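반투명 리빙박스에 종이박스 통째로 넣어두는 거 괜찮나요

작성자: 노란선반
작업실 정리중인데 급하게 질문 하나요

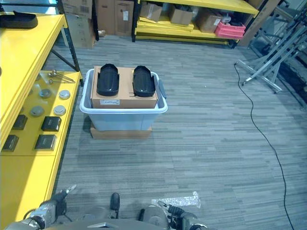 리빙박스 안에 종이박스를 그대로 넣어서 보관하면 습기 차나요?
뚜껑 꽉 닫아두면 찰 수 있어요. 종이가 원래 습기를 머금고 있어서 제습제 하나 넣고 가끔 열어주는 게 나아요.

위에 두 줄은 예전 글에서 퍼온거고요. 근데 저는 꺼내 쓰는 것도 문제라.. 박스 안에 자잘한 부품이 들었는데 하루에도 몇번씩 꺼내거든요. 신발 모양 검정 커버는 일단 박스 위에 올려뒀어요. 다들 어떻게 하시는지

댓글

paddale_나무
종이박스 버리세요. 통 안에 또 박스면 뚜껑 두번 여는거잖아요
부품은 지퍼백에 나눠 담고 바로 통에. 끝

obed_bonsu
저는 반대요. 종이박스 있어야 통째로 들어서 옮기죠. 지퍼백은 밑에 깔린거 찾다가 다 쏟음
라벨만 크게 다시 붙이세요. 박스 앞에 붙은 하얀거 너무 작고 왼쪽 아래라 선반에 올리면 안보여요

노란선반
라벨은 생각 못했네요 ㅋㅋ 네임펜으로 그냥 쓸까요

obed_bonsu
네 크게. 옆면에도 쓰세요

창고지기8
그것보다 커버를 왜 위에 쌓아요.. 밑에 박스 열때마다 내려놔야 되는데. 노란 작업대 윗단에도 하나 있네요 거기로 몰아두세요

노란선반
윗단은 자주 손 가는거 올리는 자리라서요. 거기 다 올리면 좁아요

창고지기8
그럼 뒤쪽 선반 분홍 바구니요. 커버는 눌려도 별로 상관 없지 않나

sena.owusu
눌리면 안돼요!! 얇은 플라스틱이면 테두리부터 휘어요. 저 여름에 네개 버렸음. 겹치지 말고 나란히 두는건 지금처럼이 맞아요

paddale_나무
바닥에 납작한 박스 깔고 통 올린건 저도 그렇게 해요. 근데 카펫이면 바퀴판 까는게 편해요. Storkitz 거 3000원 주고 샀는데 아직 멀쩡

obed_bonsu
그거 카펫에선 잘 안굴러가던데요?? 저는 Navden 걸로 바꿨어요. 바퀴가 좀 더 큼

paddale_나무
짐이 무거워서 그런거 아닌가요 ㅎ 저는 잘 굴러가요

sena.owusu
작업대 위 검정 네모 박스랑 동그란 부품은 따로 둘거예요? 저라면 칸막이 트레이 하나 사서 동그란것만 넣음. 굴러 떨어지면 찾기 힘들어요

노란선반
그건 지금 쓰는거라 꺼내둔 거예요. 트레이는 볼게요
일단 종이박스는 두고 라벨 크게, 제습제 하나. 커버는 얕은 통 하나 더 사서 나란히 넣으려구요

창고지기8
통을 또 사요? 대략 100리터짜리 하나로 합치는게 자리 덜먹는데

노란선반
그정도면 혼자 못들어요ㅠ 저녁에 마저 치우고 다시 올게요

sena.owusu
얕은 통 살거면 뚜껑 평평한걸로 사세요. 볼록한건 위에 뭐 못 올려요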